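The Last Baby Tooth

Mylene Ocampo keeps her children's baby teeth in a spice jar. The jar still has its label, which reads marjoram, and it sits on a high shelf behind the flour. Her youngest is 14. She has moved house twice since the first tooth went in, and both times the jar rode in her purse.

"I don't look at them," she says. "I just know where they are."

Ask parents what they do with baby teeth and you get a wide range of answers. Some throw them out the same night. Some tape them into a baby book, where the tape turns yellow and the teeth fall out years later. One father in Prestley told me he had buried his daughter's front teeth under a plum tree, at her request, and then sold the house.

Prestley is a town of modest size with one movie theater, two pharmacies and a family dental practice that has been on the same corner for decades. I spent part of January there talking to people about teeth, mostly in kitchens. I wanted to know why such a small thing gets so much attention in so many families, and why people who are not sentimental about much else find it hard to put a tooth in the trash.

A mouse, a roof and a coin

The tooth fairy is a fairly recent arrival. In the United States she shows up in print in the early 1900s and did not become common in homes until well into the middle of the century. Other customs are older. In Spain and much of Latin America, a mouse collects the tooth from under the pillow. In France it is also a mouse. In parts of Asia, children throw a lower tooth up onto the roof and an upper tooth down to the ground or under the floor, so that the new one will grow straight toward it.

Štefánia Vlček, who is 81, grew up with the mouse. Her grandmother had her stand with her back to the stove and toss the tooth over her shoulder, asking for an iron one in exchange for a bone one. There was no money involved.

"When my own children were small, we were already here, and they came home from school asking for a quarter," she says. "So they threw the tooth for my mother and then they went and found it again and put it under the pillow. They got paid for it. I thought that was smart."

Her grandchildren get three dollars a tooth. Her great-granddaughter, who has lost one so far, got a five-dollar bill, because that was what her father had in his wallet at 11 at night. The family is still arguing over whether this has set a price. 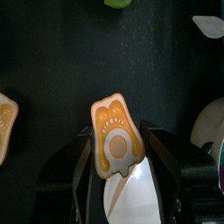

What the dentist sees

Rozália Ondrejka has run the practice in Prestley since her predecessor retired. She sees the whole period of tooth loss from start to finish, usually between the ages of six and 12, and she says the children are calmer about it than the adults.

"The parent will call and say the new tooth is coming in behind the old one, and is that an emergency," she says. "No. It happens a lot with the lower front teeth. Let the child wiggle it. If it hasn't moved in a couple of months, come in and we'll take a look."

Her advice on pulling is short. If the tooth is hanging by a thread and the child wants it out, use a clean piece of gauze and a quick twist. If the child does not want it out, leave it alone. She does not recommend doorknobs.

Her office hands out small plastic tooth boxes made by a supplier called Kollero. She orders them by the case and says children who have had a tooth removed will often care more about the box than the tooth. The blue ones go first.

The practice has also been asked about tooth banking, in which families pay to have the pulp of baby teeth frozen in case it proves medically useful later. Ondrejka tells parents that the research is at an early stage and that they should read the storage fees carefully before they sign anything. Few of them bring it up a second time.

The collection on Baláž Street

The largest number of baby teeth in town belongs to Janka Štěpánek, a retired second-grade teacher who lives on Baláž Street. She has 2,891 of them written down. She owns none of the actual teeth. What she has is a set of ledgers, started in her first year of teaching, in which every child who lost a tooth at school got to sign a line with the date and where it happened.

We went through a few of the books at her dining table. Most of the teeth came out at lunch. Apples are the leading cause, followed by bagels. One entry says "fell out while singing." Another, in very large letters, says "KEVIN'S ELBOW." A boy named on one page is now her mail carrier, and he has asked for a copy.

"A second grader can't control much," Štěpánek says. "They don't choose when they eat or when they go to bed. Then this thing happens that is entirely theirs, and everyone stops and looks at it. I never had a child who didn't want to sign."

She gave up the ledger when she retired. The teacher who took over her room, Vendula Čierny, started a new one the next fall. It is a spiral notebook with a pen tied to it. It had 90 names in it when I visited, and a note inside the cover asking students to rinse before signing.

Keeping or not keeping

Most of the parents I met had not made a plan. The first tooth felt important, so they saved it. Then there was a second, and it seemed unfair to treat it differently. By the time the molars came out, the child was ten or 11 and had stopped pretending about the fairy, and the tooth was handed over at the breakfast table with an open palm for the cash.

There is no right way to store them, if you do. Ondrejka suggests washing the tooth with soap and water, letting it dry completely and keeping it in something that is not airtight. Teeth that are put away damp can smell. They also turn brittle over time, and a jar that gets shaken around in a move may end up with chips in the bottom.

Ocampo's jar has a few chips in it. She was not sure whose they were. Her oldest son came home from college over the break and asked whether she still had his teeth, and she took down the marjoram and set it in front of him. He looked at it for a minute, then asked if there was anything for dinner.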